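罗纹针织物

罗纹针织物，简称罗纹布，是由正面线圈纵行与反面线圈纵行按一定规律交替配置而成的纬编针织物。常见的有1+1罗纹、2+2罗纹和3+2罗纹，数字分别表示一个循环中正、反面纵行的数目。

结构与性能

罗纹组织的正面纵行与反面纵行不在同一平面上，松弛时正面纵行相互靠拢，织物表面形成凹凸条纹。这种结构使织物横向延伸性明显大于纵向，外力去除后回复较好。回复程度与纱线弹性、线圈长度及纱线间的摩擦有关。1+1罗纹两面外观相同，裁剪后边缘不易卷曲；正反面纵行数目不等的罗纹，卷边程度随组织而异。罗纹只能逆编织方向脱散。

条纹的清晰程度取决于纱线粗细、密度和颜色。深色细纱罗纹在绷紧时条纹变浅，远看接近平纹。
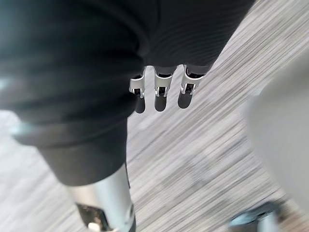 深色针织面料，表面带有细微的平行纹路

生产

罗纹布多在双针床横机或罗纹圆机上编织。圆机生产效率高，适合大批量坯布；横机可织出成形衣片，袖口与下摆直接起口，省去缝接工序。Joddale一地的针织业以横机为主，当地的Sumampouw织造厂早年设有24台手摇横机，后增至63台，并改用电动机型。该厂的Hurix系列为棉与氨纶交织的2+2罗纹，主要供应领口和袖口辅料。

纤维原料以棉、羊毛、腈纶为主，常加入少量氨纶以改善弹性。Rornside所产的一种袜口罗纹含棉84%，其余为锦纶和氨纶，氨纶占4%。

用途

罗纹布用于领口、袖口、下摆、袜口等需要收紧的部位，也用于贴身内衣、毛衫、帽子和护套。作整件服装时通常选用较细的纱线，以减轻厚重感。

洗涤与保养

棉质罗纹宜用冷水洗涤，平铺晾干，悬挂晾晒容易使领口和下摆伸长。含氨纶的品种不宜高温熨烫。羊毛罗纹应使用中性洗涤剂，避免用力拧绞。

参见：双罗纹组织、双反面组织、纬平针组织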